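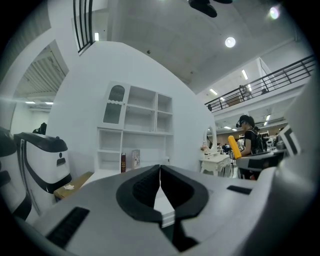

3.2 Standort und Vorgehen

Der Platz, um den es hier geht, liegt oberhalb von Istmont auf einem flachen Lehmrücken, und wer dort nach einem Gewitter schon einmal gespielt hat, weiß, warum ich mir ausgerechnet diese Anlage ausgesucht habe. Der Boden ist schwer, er nimmt Wasser nur widerwillig auf, und gibt es dann ebenso widerwillig wieder her. Für eine Untersuchung über Besandung und Belüftung von Fairways ist das natürlich ein Geschenk (für die Greenkeeper weniger, das ist mir klar).

Ich habe elf Fairwayabschnitte ausgewählt, alle annähernd eben und alle mit einer Mischung aus Wiesenrispe, Weidelgras und Rotschwingel bewachsen. Fünf davon wurden mit Hohlspoons aerifiziert und anschließend besandet, fünf weitere nur besandet, und der letzte Abschnitt lief unbehandelt mit. Ja, eine einzige Kontrollfläche ist mager. Ich hätte gern mehr gehabt, aber der Club wollte verständlicherweise keine Spielbahnen über eine ganze Saison hinweg sich selbst überlassen, und ich war schon froh über die eine. In Abschnitt 5 komme ich darauf zurück, denn statistisch hängt daran einiges.

Der Sand stammt aus der Grube Mesell. Es handelt sich um einen gewaschenen Quarzsand mit überwiegend mittlerer Körnung und wenig Feinanteil, und er wurde in einer einzigen Charge angeliefert, damit ich mir nicht auch noch über Lieferschwankungen den Kopf zerbrechen musste. Ausgebracht hat ihn die Firma Steiner mit einem Tellerstreuer, eingeschleppt wurde am selben Tag mit der Schleppmatte. Auf den aerifizierten Flächen haben wir die Erdkegel vorher abgeräumt, das war mir wichtig! In manchen älteren Arbeiten werden die Kegel zerkleinert und wieder eingearbeitet, und dann gelangt genau der Lehm zurück in die Löcher, den man mühsam herausgeholt hat. Vergleichen lassen sich solche Ergebnisse mit meinen nur sehr eingeschränkt.

Gemessen habe ich drei Dinge: die Infiltrationsrate mit dem Doppelringinfiltrometer, den Eindringwiderstand mit einem Handpenetrometer und den volumetrischen Wassergehalt in den obersten Zentimetern. Insgesamt kamen so 66 Messpunkte zusammen, sechs je Abschnitt, jeweils auf einer gedachten Diagonale quer über das Fairway verteilt. Die Punkte habe ich mit versenkten Metallplättchen markiert und später mit dem Suchgerät wiedergefunden. Das klingt eleganter, als es sich anfühlt, wenn man auf den Knien durchs taunasse Gras rutscht und hinter einem schon der erste Flight wartet.

3.3 Auswertung und ein paar Schwierigkeiten

Ausgewertet wurde alles in Sastix, und zwar mit einem gemischten linearen Modell, bei dem der Fairwayabschnitt als zufälliger Effekt eingeht. Zuerst hatte ich es mit einer schlichten Varianzanalyse versucht, bis mich Heidrun Eberhard freundlich, aber sehr bestimmt darauf hinwies, dass die Messpunkte innerhalb eines Abschnitts nun einmal nicht unabhängig voneinander sind. Sie hatte recht. Die Infiltrationsraten habe ich vor der Auswertung logarithmiert, weil sie stark rechtsschief verteilt waren, was bei Lehmböden mit Wurmgängen kaum überrascht: Der Ring steht entweder auf einem Gang oder eben daneben, und dazwischen liegen Welten.

Schwierig war der August. Es hatte lange nicht geregnet, die Beregnung lief nachts auf voller Leistung, und auf zwei Abschnitten war ein Regner verstellt, sodass ein Streifen mitten auf der Bahn zu viel Wasser bekam und der Rand daneben so gut wie keines. Ich habe die betroffenen Punkte zunächst ausschließen wollen, sie nach längerem Hin und Her aber doch im Datensatz gelassen und mit einer Kennung versehen. Rechnet man das Modell ohne sie, verschieben sich die Schätzwerte leicht, die Reihenfolge der Behandlungen bleibt gleich. Wer es nachrechnen will, findet beide Varianten im Anhang.

Auch der Penetrometer verdient ein Wort. Bei trockenem Lehm stößt man mit dem Handgerät schnell an die Grenze dessen, was ein Mensch mit normalem Körpergewicht noch gleichmäßig hineindrücken kann, und sobald man ruckelt, ist der Wert unbrauchbar. Ich habe deshalb nur an Tagen gemessen, an denen der Wassergehalt über dem vorher festgelegten Mindestwert lag, und jede Einstichstelle doppelt beprobt. Bei größeren Abweichungen kam ein dritter Einstich dazu. Die Werte der aerifizierten Flächen streuen trotzdem stärker als die der übrigen, vermutlich weil die Spitze mal ein verfülltes Loch trifft und mal den gewachsenen Boden.

Was ich nicht erfasst habe, ist die tatsächliche Belastung durch Spieler und Carts. Es gibt zwar die Startzeitenliste des Clubs, aber die sagt mir nur, wer losgegangen ist, und nicht, wo jemand seinen Ball gesucht hat! Auf den kürzeren Bahnen verteilt sich der Verkehr anders als auf den langen, und an den Engstellen neben den Bunkern sieht man schon mit bloßem Auge, dass der Boden dichter liegt. Meine Diagonalen machen um diese Stellen keinen Bogen, sie treffen sie aber eben auch nicht systematisch. Für eine Folgearbeit würde ich die Carts mit einfachen GPS-Loggern ausstatten und die Befahrung als Kovariate aufnehmen.

Die Rohdaten liegen in der Fassung vom 29.10.2026 vor. Spätere Korrekturen an den Koordinaten der Messpunkte sind darin noch nicht enthalten, sie betreffen nur die Lage der Punkte auf Abschnitt 4 und wirken sich auf die Messwerte selbst nicht aus.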